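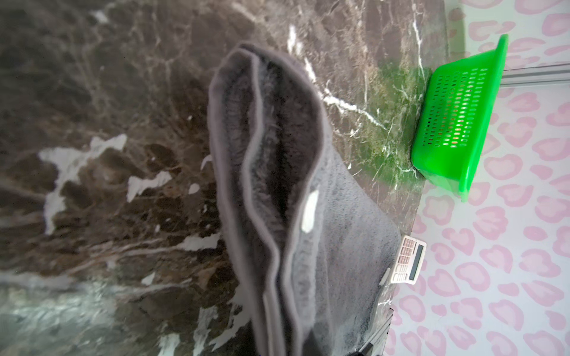 Housekeeping Operations, Unit 4: Folding and Checking Terry Towels
Instructor: Sawsan Daher

Read this before the Tuesday practical. Bring the Unit 3 stock sheet with you, filled in.

4.1 Terry cloth
Terry is woven with loops standing up from the base cloth. The loops hold the water, and they are also what catches lint, hair and rings. Most bath towels on the trade price lists are sold by weight in grams per square meter. The towels we use in class are 500 gsm. A heavier towel feels better to the guest but takes longer to dry and fills a shelf faster.

The hem and the flat border have no loops. They often look a slightly different shade from the pile, even on a new towel. Do not mark this down as fading.

4.2 Surface
Fold on a hard, flat counter at waist height. Stone and laminate are both fine. Wipe the counter and dry it first. Dark towels show every speck, so check the counter for powder or crumbs before you put one down.

4.3 The lengthwise fold
Lay the towel flat with the label side up. Bring one long side in to a third of the width, then bring the other long side over it. Line up the hems at both ends. Smooth from the middle outward with a flat hand - do not pull the corners, as this stretches the border.

A thick towel will not lie completely flat at the fold. The edge may lift or curl and show the pile inside. Press it once and move on. If it still stands up, the layers underneath are probably uneven and you should start over.

4.4 Lint check
Look at the top layer from the side, in good light. Pick off single flecks by hand. If there are more than 14 on one towel, it goes back to the dryer and the lint screen gets cleaned.

4.5 Counting and cost
Towels are stacked in bundles of 24. Write the bundle count first, then the loose towels. Use a plain calculator for the cost per bundle; phones stay in your bag during the practical.

Problem for Tuesday: the Zusitz guest house has 17 rooms and keeps four bath towels per room. How many full bundles is that, and how many loose towels are left over? Show your working.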